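Home | Manuals | Downloads | Support

Gavell Portfolio Monitor - Section 7: Share price alerts

1. Open Watchlist and select Add Holding.
2. Enter the ticker and the exchange code. 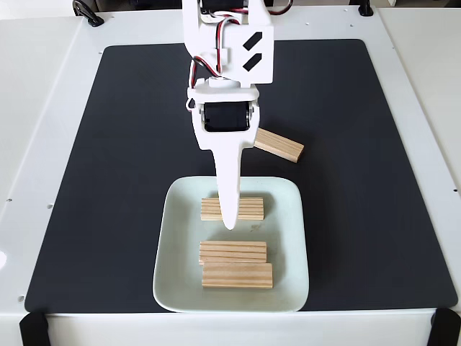 3. Set the drop threshold as a percentage of the last close. Up to 3 thresholds are allowed per holding.

Caution: Prices from the Lodis feed are delayed. 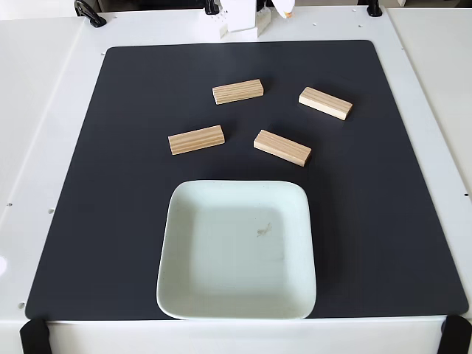 4. Press Save. Error 636 means the ticker is not recognized - check the exchange code.

Comments (2)

Podton: Step 3 works for ADRs too.

Boiko: Got 636 twice, wrong exchange.

Contact | © Gavell | Back to top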